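Projects > Student Reports > Robotics
Print this page | E-mail this page

Teaching by Hand: Our Cloth Task
Anneliese Wegener and Asuka Sekiguchi

We wanted our arm, which we named Skelterby, to learn to smooth a cloth from people showing it how. Asuka drove it by remote control and I guided it by hand, and between us we recorded 306 demonstrations. Our goal was 400, but the lab closes in January and we ran out of evenings!

The folds were the hard part (and the best part). Cloth never lands the same way twice, so every run taught us something, mostly about patience. 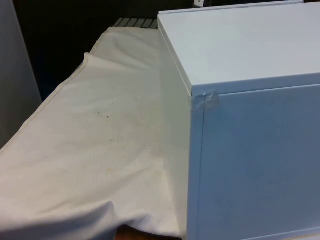 Figure 2. The cloth and the white box, with tape at the box's corner.

Guiding by hand felt natural right away, but my runs came out jerky. Asuka's remote runs were slower and so much smoother once she had practiced for 4 evenings. We trained on both sets together, and the first time Skelterby pulled a wrinkle flat on its own we both yelled. Next we want to try a heavier fabric.

Filed under: Robot Learning, Class Projects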